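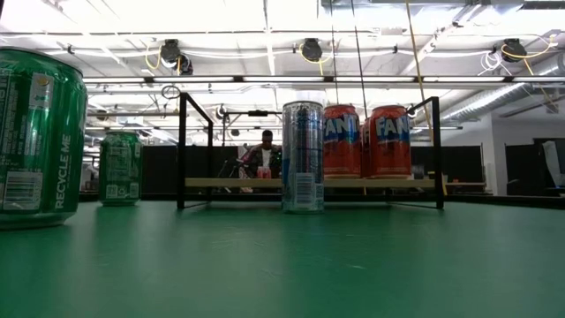 Home | Papers | Staltska Lab | Contact
4.2 Sorting cans by colour
Our second task asks two arms to gather drink cans onto a low shelf, column by column. Seen from table height, a slim silver can hides part of the shelf - so we kept an overhead view as well.
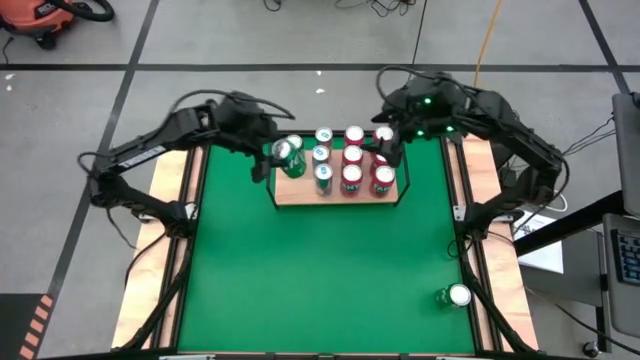
The Arkora policy learned from 106 demonstrations. Figure 2 shows green, silver-grey and red cans grouped at the tray, with one green can still far off near the right rail.

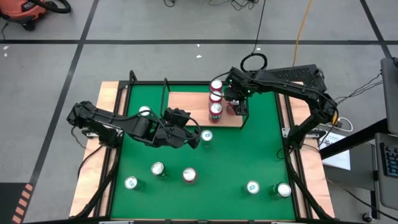 One reviewer asked whether stacking deserved its own score, and we've happily added one.

Filed under: Manipulation
© Staltska Lab | Back to top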